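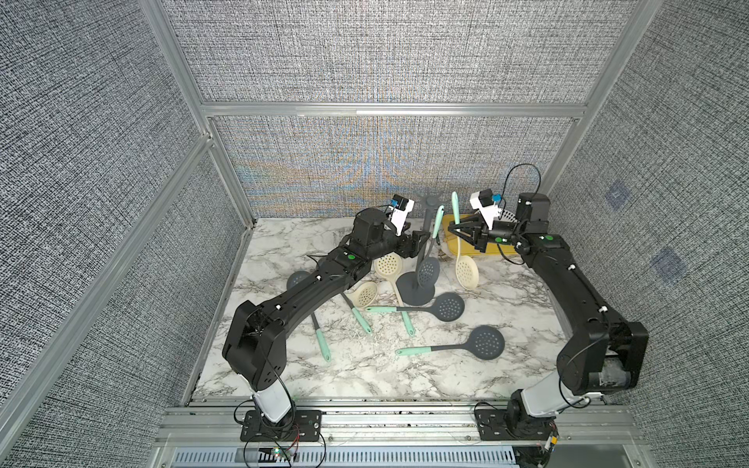 What does it mean to teach a robot by demonstration?

A person carries out a task through the robot, either by holding its arms and moving them by hand or by steering them from a short distance away, and the robot's movements and camera views are recorded. Many such recordings of the same task are then used to train a control program, which learns to carry out the task when the objects are in places it has not met before.

Posted in: About the School / Who We Are

About Stelley

Stelley is a training school and applied workshop for people who teach robots by demonstration. We were founded by Gediminas Sepp, who remains our director, and Tõnu Siliņa, who leads instruction. Our students include production staff, technicians, graduate researchers and people who have come to robotics from other trades. Our partners send us household and light industrial tasks that are simple for a person and still difficult for a machine.

The school was established on the view that operating a robot for demonstration is skilled work and should be taught as such. At the time, most operators learned by watching a colleague for an afternoon. The recordings they produced varied a great deal in quality, and the programs trained on them varied in the same way. Stelley set out to write down what good operators do, to teach it in a fixed order, and to assess it fairly.

What We Teach

Our main program is the Pikov Course, which takes its name from the street where the school first rented rooms. It runs for 20 teaching days and is divided into 3 stages.

In the first stage, students guide a single arm by hand. They learn how the joints move, where the arm reaches its limits, and how to bring a gripper to an object at a steady speed. Much of this stage is spent on small corrections, and students are asked to repeat a movement until it can be read clearly from the recording alone.

The second stage introduces remote control with two arms. The operator holds a pair of lighter leader arms, and the working arms follow. Students must learn to divide a task between left and right, to hand an object from one gripper to the other, and to keep one arm out of the path of its partner. Kitchen utensils are a large part of the practice material. Slotted spoons and skimmers have long handles, they overlap when laid down in a group, and their perforated heads give a gripper few good places to hold. Hanging one on a stand with hooks calls for a careful approach and a clean release.
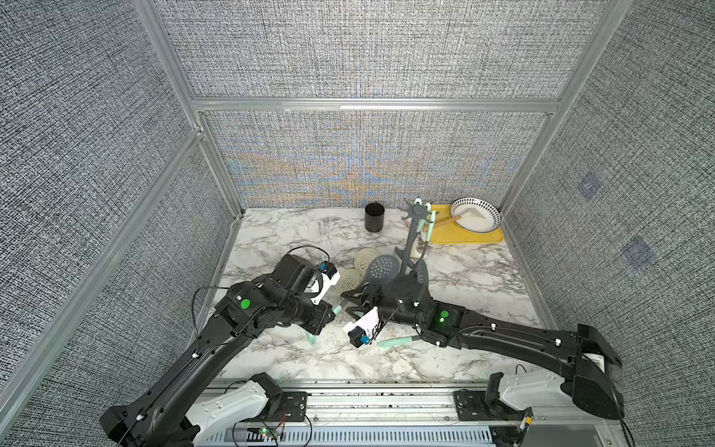

The third stage is concerned with judgment. A student may be able to complete a task and still produce a poor demonstration, for instance by pausing for long periods or by choosing a different order of steps on every attempt. Instructors review recordings with each student and discuss which should be kept. Students also learn to set out a work surface so that the positions of the objects change sensibly between attempts, and to write short notes that a later reader can follow.

The Rozīte Workshop

Practical work takes place in the Rozīte Workshop. Its two-arm stations are enclosed on the sides and back, with fixed views of the table and cameras at the wrists. Grippers are checked at the start of each session, and an arm that does not return correctly to its rest position is taken out of use until a technician has signed it off.

Each student is expected to submit 300 accepted demonstrations before final assessment. An accepted demonstration is one that has been reviewed by an instructor, is complete from start to finish, and contains no contact that could damage the arms or the objects. Recordings that show a mistake followed by a sound recovery are accepted under a separate heading — they are often of particular value in training, and we encourage students to submit them.

Sessions in the workshop are kept short. Remote control is tiring for the hands and the eyes, and the quality of a person's work falls before the person notices it. Students work in pairs and change places at set times, with one operating and the other keeping the session record.

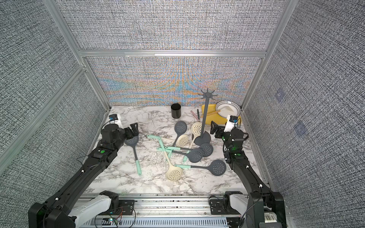
The partner who keeps the record has a full share in the result. That person notes the starting arrangement, marks any attempt that should be set aside, and calls a stop when an arm is at risk of striking the table or its neighbour. Tõnu Siliņa introduced this practice in the school's second year, and it has since become a formal part of the assessment.

Plala, Our Shared Library

Accepted demonstrations are entered in Plala, the school's library of recorded tasks. Plala currently holds 448 task sets, each with its recordings, its session notes and a plain description of what the operator was asked to do. Graduates keep their access after they leave, and partner organizations may apply for access on behalf of their own staff.

Students are told at enrolment how their recordings will be used and are asked for their written agreement. Recordings are credited by name where the student wishes it. A student may withdraw material from Plala at any time before final assessment by writing to the director's office.

Our Staff

Gediminas Sepp trained as a machinist and later managed an assembly line, where he first worked with arms that were taught by hand. He is responsible for the school's standards and for its agreements with partners. Tõnu Siliņa came to Stelley from vocational teaching and wrote the greater part of the Pikov Course. They are supported by a team of instructors, all of whom continue to operate the stations themselves and submit their own recordings for review by a colleague.

Admission and Visits

Applications for the autumn intake close in July. No background in programming is required. Applicants are invited to a half-day trial at the workshop, during which they guide an arm by hand and make a first attempt at remote control under supervision. The trial is used to judge patience and attention as much as dexterity, and applicants who are not offered a place receive written comments on request.

Visitors are welcome by arrangement. Tours begin at 10 a.m. at the front office and include a period of observation in the Rozīte Workshop. Groups from schools and colleges should write to us in advance, stating the age of the students and any access needs, so that a suitable instructor can be assigned.

Stelley uses cookies to keep this site working and to understand how it is used. By continuing to browse, you agree to our use of cookies. Manage preferences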